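KITCHEN CORNER

The plate and the sponge: a few words on washing up

In the last issue I promised to write something about the shared kitchen at Bidov House, and several readers have asked me to begin with the dishes. So I begin with the dishes.

We have now a new set of light plates for the kitchen on the ground floor. They come from the Plimari shop and they are the shallow kind, good for a sandwich, a slice of cake or some cut fruit. They are not so good for soup, as I learned on Wednesday. Please keep the deep bowls for soup, they are still on the lower shelf beside the kettle.

Many of us grew up with one cloth for everything. My mother had such a cloth and I respect her memory, but for plates I prefer the ordinary sponge with two layers, yellow foam on one side and green scouring pad on the other. The yellow side is for most of the work. Put a small drop of washing-up liquid on it, squeeze two or three times, and go round the plate from the rim to the middle. Then turn the plate and do the back also. People forget the back, and when the plates are stacked the grease from one back goes to the next clean face.

The green side is for the pots and for the oven tray. On coloured plates I ask you to use it very little. It can leave fine scratches, and after some months the surface looks tired and takes stains from tea and tomato. If something has dried hard, fill the plate with warm water and leave it for 5 minutes - in most cases the yellow side is then enough.

The sponge needs care too. Rinse it until the water runs clear, press it well and stand it on its long edge behind the tap, where the air can reach it. A sponge which lies in a puddle will smell by the next morning. When the green layer becomes wavy it can still serve for a while, but when the foam begins to break into crumbs, please throw it away and take a new one from the Kazemi box under the sink. Old sponges can be used one last time for the bicycle shed floor.

One more request. Plates drying on the rack should be put away before eight in the evening, because the Zikon language group comes in then and they need the place for their cups. If you find a plate which is not from our set, leave it on the window sill and the owner will surely come.

In the next issue I will write about descaling the kettle, and I would be glad to receive your own methods - vinegar, lemon, or something I do not know yet. Put a note in letter box 173, or ring extension 3412 in the morning.
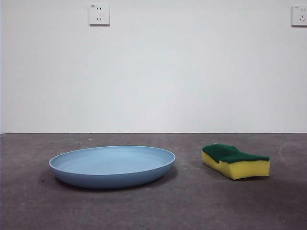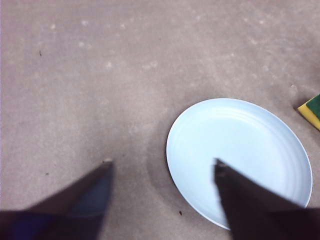
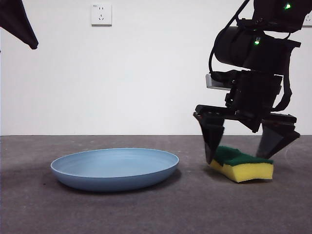 Plate and sponge.

Bidov House Newsletter | Issue 507 | Page 5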